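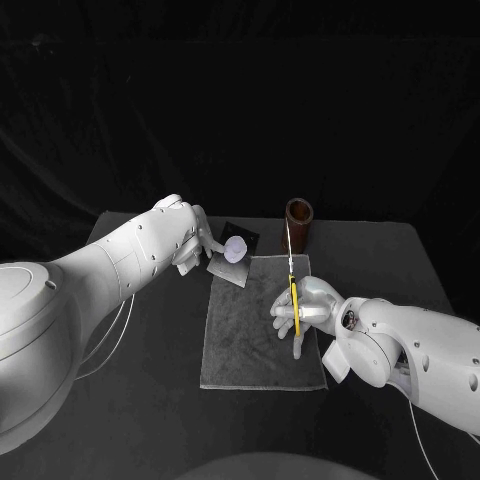 A reader in Plarnton wrote to tell me I was being mean about the loyalty card, that she had saved enough on hers last year to buy a decent pair of boots, and that if I didn't like it I could leave it in the drawer. Fair enough. I did leave it in the drawer, for most of May, and I'd like to report what that cost me.

The supermarket nearest my house is an Ikent. Some time ago it started putting two prices on the shelf: a big yellow one for people with the card and a small white one for everybody else. The yellow price on the coffee I buy is 4 dollars lower than the white one. The store calls that difference a saving. I'd call it a surcharge on people who haven't handed over a phone number.

My doubt begins with the white price. Who is it for? I have kept my receipts for years, out of habit and a fear of the tax office, so I went back through the shoebox. The coffee was never sold at the white price before the card came in. The yellow price is, give or take a few cents, the old price. I can't say that holds for the whole shop, and I'm not going to pretend a shoebox is a study. But I checked the things I buy most weeks and found the same pattern often enough to be cross about it.

The boots, then. My reader's card statement tells her what she has saved, and I don't doubt she read it correctly. What it can't tell her is what she would have paid in a shop with one price. The number at the bottom is worked out by the people who set both prices, and they have every reason to make it a large one.

Then there are the points. I had 2618 of them when I last looked, which sounded like a lot until I tried to spend them. They were good for 11 dollars off, on a shop over a certain size, within 30 days, and not on milk, stamps or anything already marked down. I bought a frozen lasagne I didn't want in order to get over the line. I'd guess plenty of other people have bought that lasagne.

Defenders of the card will say it is free, and that the store only wants to know its customers better. I used to buy my groceries at Prasertsri, a small place two streets over that has since closed. They knew I liked the small limes and they knew when I'd been away. They charged me the same for a bag of rice as they charged the man behind me. Knowing the customers didn't seem to need a second column of prices.

I am told the Alis chain has gone the other way and dropped its card altogether. I'd like to be pleased about that, but I'll wait and see what happens to the shelf prices first. Dropping a card is cheap if everyone ends up paying the white price.

What would I ask for? A rule that the higher price has to be one the shop really charged, to most of its customers, for a decent stretch of time before anyone is allowed to print the word "save" beside the lower one. Put the date on the label. It needn't be in large letters. We manage to print the unit price per 100 grams, and that was supposed to be impossible too.

As for my month without the card, I paid more, as you'd expect. The young fellow on the till offered to scan a spare one for me twice, quite kindly, and the second time I let him.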